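Product Review: Kendness Light Blue Protective Sheeting for Work Tables
Equipment and Furnishings Bulletin, Grundlow Technical Training Center
Reviewed by Tineke Verbruggen, Workshop Services
29 Jun 2019

Workshop Services was asked to evaluate a replacement for the brown kraft paper formerly used to cover assembly tables at the Center. The product under review is the Kendness table sheeting, a light blue plastic film sold on a continuous roll. Purchasing obtained 4 rolls through Dijkstra, our regular supplier, at a total cost of $593 including delivery. The sheeting was placed in service in February and has remained in daily use in both assembly rooms.

Installation

The roll is heavy and should be handled by two people. The film is drawn across the table, folded under at the front edge, and fastened on the underside with the adhesive strips supplied. Staff covered a standard Jevwood table in seven minutes on the first attempt. The strips held well on painted steel and poorly on unfinished wood, where they were replaced with ordinary clamps. The instruction leaflet does not mention this difference.

Fold lines from packaging remain visible for several days. They do not affect most work, although Mieke Segers of the metal parts section reported that small washers tended to settle along them.

Performance in use

The principal use of these tables is the handling and inspection of machined metal parts. Kraft paper tore under such parts and left fibers in bolt holes, which then had to be cleaned before assembly. No fibers have been reported with the plastic film.
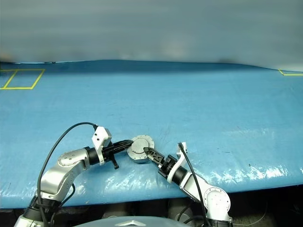 The color is a practical advantage. Silver and gray parts stand out clearly against light blue, and dropped screws are found more quickly than they were on brown paper. Glare is moderate under overhead lighting. One room required its lamps to be lowered in angle before inspection staff were satisfied.

Resistance to cutting is limited. A part with a sharp rim will mark the film if it is dragged, and staff have been instructed to lift parts clear of the surface. Light machine oil wipes away with a dry cloth. Layout ink does not, and stained sections must be replaced.

Service life

The manufacturer states no expected life. Our tables were re-covered after roughly 400 hours of use, chiefly on account of scuffing near the front edge. The center of each sheet was still sound when removed.

Recommendation

The sheeting is approved for general assembly and inspection tables. It is not approved for cutting, soldering, or layout work. Requests for additional rolls should be directed to Dirk Bosman in Purchasing.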